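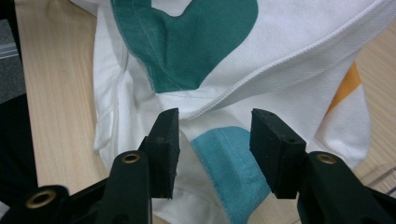 Perception and planning sync, July

I'm on minutes again, so blame me for the spelling. Annag Skinner, Finlay Cairns and me in the room, Laing on the call for the first half.

Fold detector. Annag has the new Ostham build running on the garment set and the edge scores look a lot nicer on plain white cloth. Colored panels are still a mess – it sees a seam between white and teal and wants to call it a hem. She went through 261 clips and wants to relabel the panel seams as their own class. We all said yes, go for it!

Grasp planner. Finlay moved the pad width into the config file (finally!!) so we can stop editing it in 2 places. He also wants the planner to hand back its top 4 grasps with scores. I asked if that would slow Hallberg down and he thinks no, but he hasn't timed it. He'll time it.

Replay tool. Ivoto still drops the gripper opening signal when you scrub backwards. I said I'd fix this last month and, well, I didn't. Still mine.

Long side chat about whether stitching should count as texture or geometry. Didn't settle it, parked.

To do:
Annag – relabel panel seams, retrain
Finlay – timing numbers on Hallberg, merge config branch
Me – Ivoto scrub bug, book the small room

Next one at 10, same link.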